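Subject: Re: [musstead-swap] saving paper bags, yes or no?

Glória Mota wrote:
> I have 458 bags under the stairs and my husband says it's them
> or him. Does anyone really reuse the kraft ones, or do we all
> just hoard them?

Oh Glória, keep them! (Well, maybe not all 458.) I use mine for everything, and the ones with twisted cord handles are the keepers. The flat glued handles from Prarkden rip off on me before I reach the car. A bag with cord handles folds down flat on the table when you're done with it, creases and all, and goes right back in the drawer.

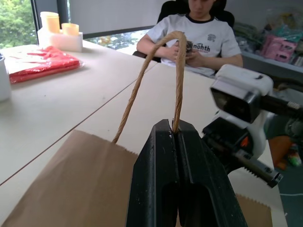 Esteves wrote that the cord ones are fine until you put cans in them, and then the handle pulls out at the glue patch, so he runs a strip of tape inside first. Two cans of tomatoes is his limit without it.
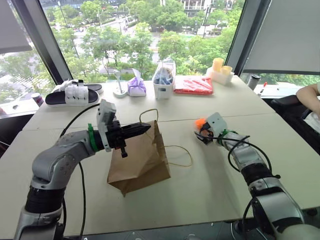 I've been doing the tape thing since September and it helps a lot. I also stopped tossing bags for looking tired. A crumpled one that still stands up by itself with both handles on has plenty of trips left in it, as far as I'm concerned, and I save the crisp ones for gifts. Bring me 3 dozen at the next swap, I'll take them!

Share (2)

Comments

Truvard: Mine line the compost pail.

pj: what kind of tape??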